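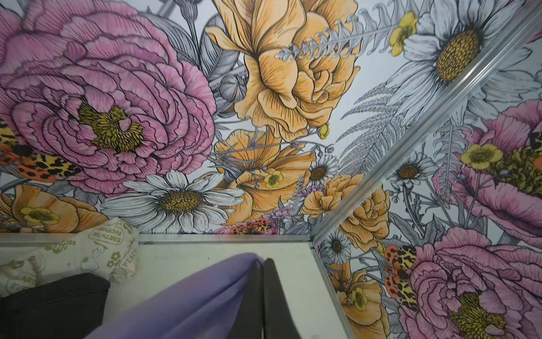
Kavar House – Gallery: The Corner Room

The Corner Room is on the upper floor of Kavar House and is open to visitors and residents during regular building hours. It was redecorated in July as part of the Rekon program, which renews the shared rooms of the house one at a time. The Corner Room is number 4 in the series.

The floral mural covers two surfaces and continues across the corner where they meet. Its style recalls old botanical engravings, with fine black hatching and soft pink, golden orange, white, gray and yellow on a light background. A large pink peony is the main bloom, joined by roses, poppies, daisies and gray fern fronds. Visitors who look closely will find three moths with orange, black-spotted wings among the flowers.

A white shelf runs beneath the mural. Guests are asked not to place drinks or potted plants on it – water marks are difficult to remove from the finish.

The room seats 21 and may be reserved for readings, small meetings and family events. Requests should be made at the Fuchs Street desk by noon on the Saturday before the event. A set of 100 postcards based on the mural has been printed by Rultent and is available at the same desk.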